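# The Ferry to Hiris

*12 September 2018*
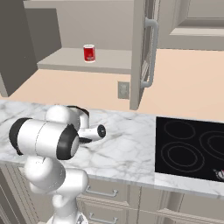
## One

My aunt kept the ticket office at Pulside for thirty years, and when her knees became bad she gave me the key and the tin with the stamps. I was sixteen. I knew how to count change and I knew the names of the islands, and she said this was enough to begin.

The boat went to Hiris two times each day. In the morning it carried the post, bread, and people who had been to the dentist. In the evening it carried almost the same people back again, but more tired. The office had one window to the water and one stove, and on the wall hung a map from the Thambiah Line, on which the sea had faded to the colour of weak tea.

In December the storms came early. The captain sent a boy to say that the evening boat would not go, and I wrote this on the board with chalk. The passengers read it, said something about my spelling, and went home. Only an old woman stayed on the bench. She had a cake tin on her knees, tied with string.

"There is no boat," I told her.

"I can read," she said. "I will wait for the next one."

I explained that the next one was in the morning, if the wind permitted. She nodded and asked me if I had any tea.

## Two

We drank the tea from my aunt's cups. She asked how deep the water was by the pier, and I said four metres at low tide, which my aunt had taught me. She seemed pleased by this. Then she told me that her sister lived on Hiris, in the last house before Sillus Point, and that they had not spoken since their mother's funeral. The quarrel was over a wardrobe.

"Was it a good wardrobe?" I asked.

"It was very ugly. The door did not close."

I put more wood in the stove. Outside, the rope was beating against the mast, and the lamp on the pier went out and came back. I wanted to ask who had got the wardrobe in the end, but she had shut her eyes — I could not tell if she was sleeping.

## Three

In the morning the wind was lower. The captain came in with wet boots and said that he would try it. I stamped a ticket for the old woman, and she paid with coins which she had ready in her glove.

At the door she stopped and untied the string. Inside the tin was a small brass hinge, wrapped in a clean handkerchief.

"She will say it is the wrong size," she told me.

I carried the post down to the boat, and then I went back to wash the cups.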